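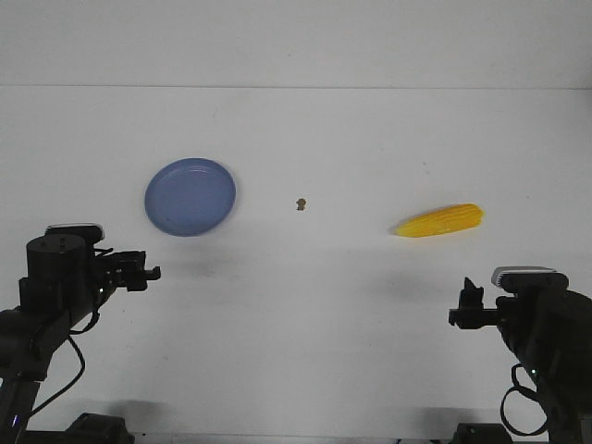 Play Kitchen, White Table
Gallery by Wanpen Paisan, December 17, 2021

Welcome to my small page about the play kitchen things. I keep the table white and simple, so the colors can be seen well. This set has a blue plate and a yellow corn cob, and I like these two colors next to each other very much.

The corn is bright like in summer, with bumpy rows of kernels. My niece always chooses it first from the box.

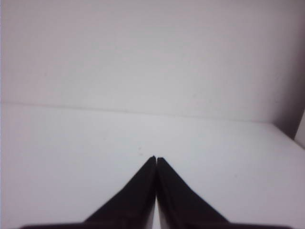 White is a difficult color to keep clean. Every small crumb shows on it, so I wipe the table many times in one afternoon. I bought the tabletop in March from Limsakul for 1390 baht, and I am still happy with it.

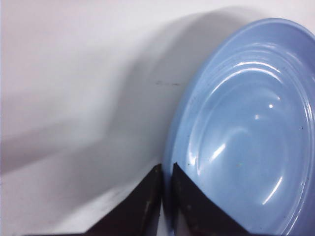

Blue plates are my favorite for pretend meals. I like a shiny one with rings near the rim, even when it collects a little dust. Next I want to show the cups and the soup pot.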